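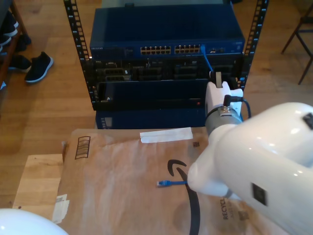 4. Patching the open rack

This section covers the short leads between the switch and whatever lives beneath it. It assumes the rack is standing up, the units are bolted in, and you have stopped admiring them. If you are still looking for the bolts, go back to section 3, where the author was looking for them too.

You will need:
your patch leads, already out of their packaging
the port sheet from the Ikgate folder
a roll of labels and a pen that writes on them
a torch
somewhere to sit

Before you start

4.1 Clear the floor in front of the rack. Padded envelopes and sheets of cardboard make a pleasant surface to kneel on and an excellent place to lose a lead. If you must use one as a tray, use one, and put everything on it.

4.2 Check both ends of every lead. Look for a snapped latch, a bent contact, or a boot that has crept forward over the latch and intends to stay there. A plug without a working latch will go in beautifully and come out again while you are at lunch.

4.3 Put failed leads in the bin. The drawer is not the bin. At the Renelness office the drawer was opened in September and gave up 96 leads, all of them "probably fine".

4.4 Fill in the port sheet before plugging anything in. Write the port number, the far end and the lead's label, in that order. Pencil is allowed.

Note: The switch in this guide is a Netgear with its ports in two banks. If yours is laid out differently, number the sheet to match what is printed on your own front panel and ignore ours.

Labelling

4.5 Label each lead at both ends, a thumb's width back from the boot. Any closer and the label will be under your finger every time you press the latch, and will come away on it.

4.6 Use the same text at both ends. Calling one end SERVER and the other SWITCH seems helpful until you have nine leads called SERVER.

4.7 Let the lead hang for a moment before fitting it, so the twist drops out. Leads that have been coiled tightly since the day they were bought may need persuading.
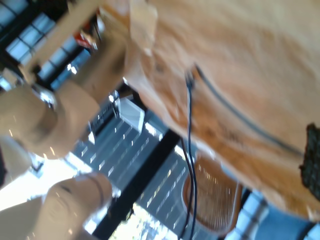
Persuading means running the lead through your fingers from one end to the other. It does not mean pulling. If a kink stays put after two passes, treat it as a failed lead and see 4.3, where your feelings about the drawer have already been discussed. Chairs are best kept back from the rack while you do this, as a trailing lead will find a chair leg with very little encouragement.

Caution: Never use a hanging lead to steady yourself when getting up.

Fitting the leads

4.8 Start with the port furthest from you and work back towards your plugging hand. Starting at the near end builds a small hedge that you then have to reach through.

4.9 Hold the plug by its body, with the latch facing the way the socket wants it. On a switch with stacked ports the upper and lower rows may want opposite things. Look first with the torch.

4.10 Push until it clicks. Tug it gently. If it moves, it hadn't clicked; that was your knee.

4.11 Tick the port sheet. Then do the next one.

4.12 Leave slack at each end, enough to slide a unit forward without unplugging it, and tie it loosely to the rail. A hook-and-loop tie is kinder than a plastic one, and reusable by people who remember where they put it.

Note: Do not run leads across the front of drive bays. You will want to get at them, always at an awkward hour.

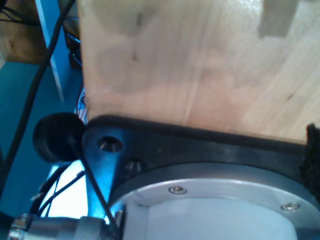 4A. Checking your work
9 min read

Put the tools down and stand up. A surprising number of faults can be seen from standing height, including the lead that is plugged into nothing at either end.

4.13 Read the port sheet aloud while someone else touches each plug in turn. If you are alone, do both jobs and try to be strict with yourself.

4.14 Power up the switch and leave it for 10 minutes. Watching it does not help.

4.15 Look for a link light at each ticked port. For a dark one, try in this order: reseat the near plug, reseat the far plug, swap the lead, try another port. Write down which one cured it. The Nambiar fit-out skipped that last part and cured the same port 15 times.

4.16 Photocopy the sheet and tape the copy inside the Wendovus cupboard, where the next person will look after they have unplugged something.

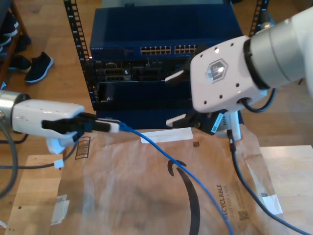
Sowmya Sastry adds that 4.8 should be reversed if you are left-handed and the rack is against a right-hand wall, and that she would like this noted before section 5, having done the whole thing twice. She also keeps one spare lead of each length tied to the rear rail, labelled SPARE at both ends, and asks that it be left there.

4.17 Leave it there.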